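**Do "smart" thermostats pay for themselves? We're not convinced**

Thursday, January 16, 2020

Every winter somebody sends us a flyer promising to cut the heating bill in half. This year's came from Zisgate, and it landed in all 106 mailboxes on our side of the river. The pitch is a thermostat that learns your habits and a monthly plan to go with it. The savings claim has an asterisk. Follow the asterisk and you get to a test home, in a mild town, with the heat set back all day while everyone was out.

Most of our readers aren't out all day. Gerardo Cabrera on Murum Street works from his kitchen and kept his bills from before and after he switched. He spent $181 on the unit and saved $22 over his first full winter. He likes being able to turn the heat up from bed – fair enough – but he could have bought a longer robe.

We asked Zisgate for the numbers behind the flyer. We got the flyer again, as a PDF.
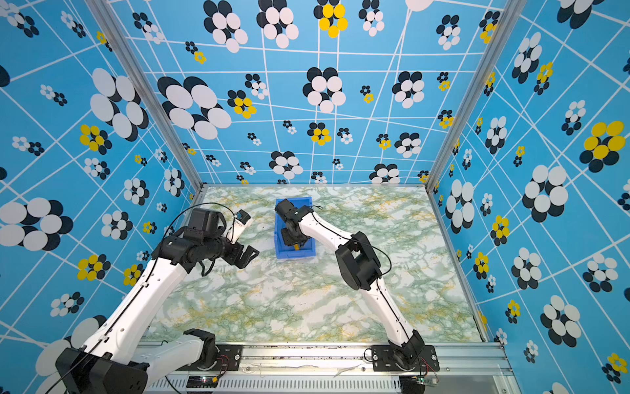 ## What we'd do first

Check the weatherstripping on the outside doors. Change the furnace filter if you can't remember the last time. If you have an ordinary programmable thermostat, find out whether it's programmed. Plenty are still running whatever the installer left.

Be careful with bundles, too. Policarpio quoted one household $1,574 for a "whole comfort package" in which the thermostat was listed as free. Ask for each item's price on its own line, and ask what happens to the app if you stop paying.

The Zisgate offer runs through June, so there is no hurry, whatever the envelope says.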